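How Do You Teach a Robot to Pick Things Up?

You could try telling it. "Robot, please pick up the sock." The robot will do nothing, very politely, for as long as you like.

The trouble is that you don't really know how you pick up a sock either. Your hand just goes and does it. Try writing down every tiny move your fingers make and you will still be writing at bedtime.

So the people at the Drurkham workshop gather examples. An example is one try at a job, saved from start to finish: what the robot's camera saw, and how each finger moved while a person steered. Kwesi Osei does a lot of the steering. On one Thursday he picked up the same sponge 642 times. He says he no longer has feelings about sponges.

Why so many? Because a learning program is a slow sort of student. Show it one sponge in one spot and it learns that sponges live in that spot forever. Move the sponge an inch and it grabs the air. So Kwesi moves it, turns it, squashes it and starts again. By February the workshop had more than 2,123 examples, and the program had become fairly good at sponges. Socks come next.
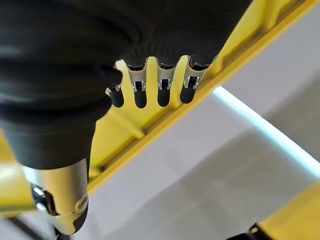
Bad tries get saved too, with a label that says they went wrong. Benjie Mangubat does the labels, and she is strict. She checks what each part of the hand was up to, which takes patience when you have four fingers with black tips, all a bit curled, and a big silver thumb to keep an eye on. If a finger bent too soon, it goes in the notes. If Kwesi sneezed, that goes in the notes as well.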